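Audio bench notebook, Stellisley restoration
February 10, 2026

Continuing with the cast numbers from the first season of Stellisley. Goal for today was to find out why the choir room performances drift against picture in the new transfers while the dialogue scenes on the same reels do not. Secondary goal was to settle the high-pass setting for the vocal stems before the batch goes to Urnham.

Starting point: picture from the Urnham scan, dialogue from the finished stereo mix, songs from the music masters that arrived in October. The songs were pre-recorded by the cast and mimed on set, so there are always two versions of each vocal in play, the studio one and whatever the boom picked up on the day. The finished mix uses the studio version nearly everywhere. We want to rebuild the songs from the music masters to get rid of the broadcast compression.

Lined up the opening ballad by hand at the first sung word. In sync for the first verse, visibly late by the second chorus. Measured the offset at the final held note: 8 frames. Repeated with the song reversed in the timeline and aligned from the end. Same figure with the opposite sign, so it is a steady rate difference and has nothing to do with an edit in the middle.

Checked the obvious cause first. The music masters are tagged with the plain film rate and the picture is at the pulled-down video rate. The import tool (Tadell) reads the tag and resamples when the box is checked. Box was checked. Unchecked it and the drift changed direction, so the correction is being applied, but it isn't the whole story. 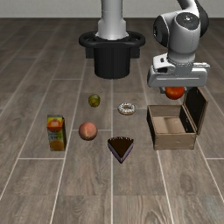 Went back to the raw files and compared against the finished mix, which was locked to picture at broadcast and can be trusted for timing. Found the tap of a music stand early in the ballad and a door late in it, both audible in the music master and the finished mix. The interval between them is longer in the music master even after correction. So the master itself was made from a machine running slow, or the show mixer sped the song up slightly to fit the cut. Pitch should tell these apart. If the mixer used a time compression box the pitch will match. If it was varispeed the pitch will be off along with the length.

Measured the piano in the intro. Finished mix is sharp against the music master, by an amount that agrees with the length difference. Varispeed, then. This also explains the complaint in the old fan mail folder that the broadcast songs were impossible to play along with, which had been filed under tuning of the set piano.

Decision to make: do we keep the broadcast pitch or restore the recorded pitch? Lip sync requires the broadcast length in either case.

Option A. Varispeed the music master to match. Pitch goes sharp exactly as aired. No processing artifacts. Viewers who know the show will hear what they remember.

Option B. Time compress to length and leave pitch alone. Voices sound closer to how the cast sang them, and the songs match the soundtrack album. Risk of smearing on the consonants and on the hand claps.

Rendered both for the ballad and the big group number. Option B is acceptable on the ballad. On the group number the claps double up in a way that is easy to hear on headphones and faintly audible on the room speakers. Tried the transient-preserving mode in Woo. Claps improved, the sustained backing vocals got a flutter under them. Tried splitting the stems and processing the percussion separately. Better again, but now the claps on the percussion stem no longer agree with the claps that leaked into the vocal booth, and the two sets comb against each other.

My recommendation is A for everything. It is what aired, it is clean, and it can be reversed later by anyone who has the speed factor. I have written the factor into the session notes for each song done so far. Note that the factor is not the same for every song. The duet is very close to unity and the group number is the furthest out. Do not copy one value across the season.

Second item, high-pass on the lead vocals. The masters have stage rumble on them, probably from the booth floor, and it gets worse when several cast members sing together and move with the beat. Previous note on this page of the settings sheet says 300 Hz, which is far too high and takes the chest out of the low male parts. I think that was meant for the telephone scene and was saved into the default by mistake. Reset default to 80 Hz. Listened through the ballad, the duet and the hallway number at the new setting. Rumble gone from the first two. Still some left in the hallway number below the low piano notes, but raising the corner any further costs more than it gains.
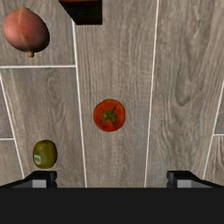 Level matching between dialogue and song. The finished mix has songs well up over the dialogue, as was normal for the show. With the compression gone the songs feel quieter at the same measured loudness and the jump from speech into singing is less abrupt. I raised the songs by 2 dB and stopped there. Anything more and the reverb on the last line of dialogue before a song sounds like it drops into a hole when the music starts.

The joins are the fussy part. On the ballad the character speaks the first few words over the piano before the vocal proper, and that speech is location sound. The piano under it has to come from the finished mix or else be laid in fresh under a denoised line. Laid it in fresh. The denoised line is a little dull in the esses. Left it, with a marker.

The duet has a different problem. One of the two singers recorded an alternate last line that is on the music master as the main take, and the lips on screen clearly belong to the earlier one. The earlier take is on the outtake reel but without the room reverb. Matched by ear with a short plate. Needs a second pair of ears before it is signed off. Marker is in the session, colored orange.

Still open:

Ask Urnham whether their scan log shows any speed correction on the picture side. I assume none, but the whole argument above leans on it.

Tadell to be updated on the second workstation. It is still on the old version and ignores the rate tag without a warning. Anything imported there since October should be rechecked.

Redo the hallway number from raw, as the current render was made before the high-pass default was fixed.

End credits version of the ballad is a different edit with a shorter bridge. Not started. The speed factor from the main version may not hold for it, so measure from the piano again.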